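Tumar Teleoperation and Demonstration Station

Equipment for loan and on-site use
Supplied by Bullham Instruments. Held by the Department of Engineering, Robotics Teaching Laboratory.

The Tumar station allows a member of staff or a student to show a robot arm a task by remote control, first in simulation and then on the laboratory arm. Each attempt is stored as a demonstration, which may be replayed, trimmed or passed to a training program. The cube exercises supplied with the software are the usual starting point for new operators. 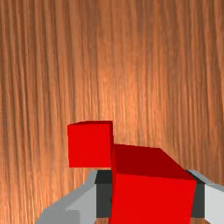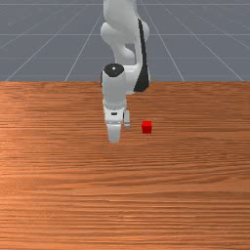

Simulated cube exercise: gripper closed on a red cube (first view); gripper open and empty, with a cube on the table (second view).

What the station includes

Arnel hand controller, with wrist rest and foot pedal
Desktop workstation with two monitors
Tumar Record software, site licence
Pillai bench mount and emergency stop for use with the laboratory arm
Printed operator guide and quick reference card

Methods of demonstration

Remote control. The operator moves the hand controller and the arm follows. The trigger opens and closes the gripper. Movement may be scaled down for fine work, and the pedal holds the arm still while the operator repositions the hand.

Guiding by hand. On the laboratory arm only, the joints may be released and the arm led through the task directly. Joint positions are recorded in the same format as remote sessions. Operators must have completed the bench safety induction before using this mode.

Recording

A recording starts and stops with the pedal. Joint positions, gripper opening and all active camera views are saved together under a single session name. The operator is asked to mark each attempt as complete, incomplete or discarded before the next one begins. Discarded attempts are kept for 91 days and then removed.

The department's shared library at present holds 962 demonstrations, the greater part of them simulated. Access to the library is granted on request to any registered user.

Space and power

The station requires a desk at least 1.6 m wide and two mains sockets. The bench mount must be fixed to a rigid surface and may not be moved by users.

Booking

Sessions are booked in half-day periods through the equipment calendar. New users should allow around an hour for induction, held on Thursday mornings in term. Requests to remove the hand controller from the laboratory should be made in writing to Seren Kemeys, Equipment Officer, stating the purpose and the length of loan. The bench mount and laboratory arm are not available for loan.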